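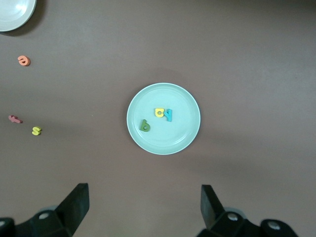
4.2 What guests leave behind

Hosts at the Chambi venue were asked in advance how many favours they expected to find on the tables at the end of the night. Most expected none. The median reception of 100 guests left 12, and one anniversary dinner, whose hosts had ordered 200 scented candles in the colour of the bride's original bouquet, left enough of them to light the car park.

Edible favours fared best, as Urrego's pilot survey at Moruvano had suggested they would. Chocolates were rarely abandoned, although wrappers were, and we have followed Urrego in coding an empty wrapper as a favour accepted. Bottle openers also travelled well. Items bearing the couple's names and the date did poorly outside the immediate family, a result that the two suppliers in our sample, Ceteo and Zornard, received without visible enthusiasm. Both charge extra for the names.

Lettering as such does not seem to be the problem. Guests were happy to handle initials that were not attached to anything, and foam letters on a plate (Figure 3) would fall under our category of table decoration, which we recorded separately and for which no host had paid an engraving fee. Several guests asked whether decorations could be taken home. The same guests had left their favours beside the butter.

Children under 6 were excluded from the analysis, having taken everything. Their inclusion would have favoured the candles considerably, and we discuss the resulting bias in Section 5.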